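4.3 Working in a shared room

This section is for the person who holds the Skavus gripper tool. Please read it before the first recording of the day. The rules are the same in all Rellach sites.

1. Check both fingers by eye. The tips must sit fully on the arms, and nothing may be stuck in the slots of the housing.
2. Open and close the fingers 2 times with the trigger. If the movement is not smooth, stop and write the tool number in the log.
3. Tell the people in the room that you start. Wait until each of them has answered.
4. Choose your path and keep it free of cables and bags.

NOTE: A person who sits or stands behind a counter is also inside the working area. The counter is not a safety barrier.

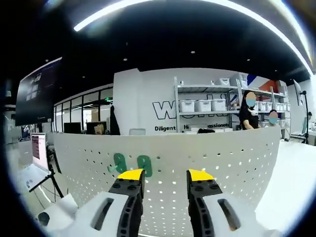 5. Walk slowly and hold the fingers open until you reach the object. Keep at least 50 cm between the tips and any person – also when this person is a colleague and knows the tool.
6. Do not point the fingers at a face, and do not pass the tool over a person who is seated.
7. After the last task, close the fingers and put the tool back in its case.

CAUTION: Never catch a falling object with the gripper. Let it fall, then pick it up by hand.

CAUTION: Faces must be masked before any file leaves the site. The operator does not do this alone; a second person must confirm it in the log.

The tips are a wear part. Change them after some 1000 grips, or earlier when you see a crack. Order them under part number 1239. Questions about this section go to Octavio Ticona.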